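FOR IMMEDIATE RELEASE
2024-08-20

Skudo Opens Its Repair Counter to Every Household in Lamside

LAMSIDE – Skudo, the family-run housewares maker that has had its workshop on Brabec Street for longer than most of its neighbors can remember, is very pleased to announce that its repair counter will be open to everyone in town from this fall, whether or not the thing they carry through the door was made by Skudo in the first place. Chairs with a wobble, drawers that stick, bread boxes with a tired hinge, lamps that lean to one side: all of them are welcome, and so are the people who have been meaning to do something about them for years.

The counter began in May as a small trial for existing customers. A notice went up by the register, a bench was cleared near the front window, and the staff waited to see whether anyone would come. They came, all right! By the end of the trial the counter had taken in 1041 items, and a good many of those had been made by somebody else entirely, brought in by hopeful people who asked very nicely.

"We never had the heart to turn anybody away," said Lucyna Michalski, managing director of Skudo. "A lady came in with a footstool that her grandmother used to stand on to reach the flour, and she wanted to know if it was all right that it wasn't one of ours. Well, of course it was all right. After the third or fourth conversation like that we looked at each other and said, let's just open the door properly and be done with it." 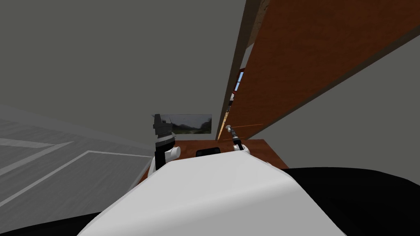 Under the new arrangement, visitors can bring in up to 6 items at a time. Each piece is looked over while the owner waits, and the owner gets a written slip saying what is wrong, what it would take to fix it, and what the repair will cost. There is no charge for the slip, and there is no pressure to go ahead. Some people, the staff have found, only want to know whether a thing is worth keeping, and they go home happy with the answer and a little advice about glue.

Most repairs will be ready within 14 days. Larger pieces such as dining tables and dressers can take longer, especially when a part has to be turned or cut to match, and the workshop asks for a little patience with those. Customers who can't manage the trip with a heavy piece are invited to call ahead and ask about the van, which goes out through Lamside and the nearby villages whenever there are enough stops to fill a morning.

The counter will be run by Gangadharan Arumugam, who joined Skudo as an apprentice in 2000 and has been mending things, by his own account, since he was tall enough to reach his uncle's vise. He will be joined by Zuzana Trnka, whose specialty is seats and woven work, and who spent much of the spring teaching her colleagues the patience it calls for.

"People apologize when they bring something in," said Arumugam. "They say, oh, I know it's only an old stool, I know it's silly. It isn't silly. Somebody sat on that stool every morning and had their coffee. I like to hear about it while I'm looking at the joints, and to tell you the truth I work better when I know the story." 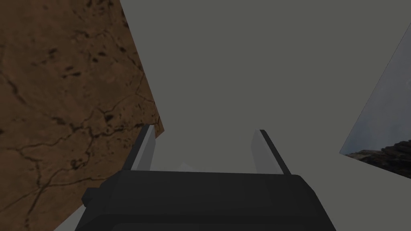 Alongside the counter, Skudo will hold a series of evening classes for those who would like to learn to do the simpler jobs at home. The first will cover loose chair joints, the second will be given over to scratches, rings and dull finishes, and the third is for sticking drawers and doors that won't stay shut. Classes are kept small so that everyone gets a turn at the bench. Tools are provided, and there will be tea and something baked at the break, as anyone who has visited the shop around four in the afternoon would expect.

The classes have been put together with Irkon, the adult learning center across the river, which will handle sign-ups and has set aside a number of free places for people on low incomes.

"Our learners have been asking for something like this for a long time," said Ulla Hellström, program manager at Irkon. "We have wonderful language courses and a very lively choir, but we had nowhere to send the person who wrote on the comment card, year after year, that they would like to fix their own kitchen chairs. I'm so glad we finally have an answer for them, and I rather think I'll be signing up myself."

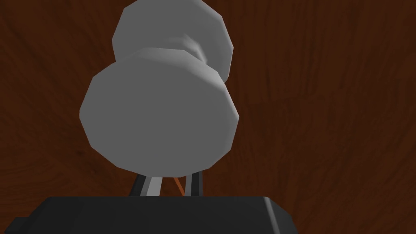
Image courtesy of Skudo

Repair prices will be posted on the wall by the counter and on the Skudo website, and they will be the same for pieces from any maker. Existing customers keep the benefits they already have, including free tightening of screws and hinges on any Skudo piece, however old it is.

Anyone who would like to take part in a class, or who has a piece at home and isn't sure if it can be saved, is warmly encouraged to stop by or get in touch. A photograph and a few lines about what has gone wrong are plenty to start with.

About Skudo
Skudo designs and makes furniture and housewares for everyday use at its workshop in Lamside. The shop and repair counter share an entrance on Brabec Street.

Media contact
Štefánia Hrnčiar, Press and Community, Skudo
Interviews and workshop visits can be arranged on request.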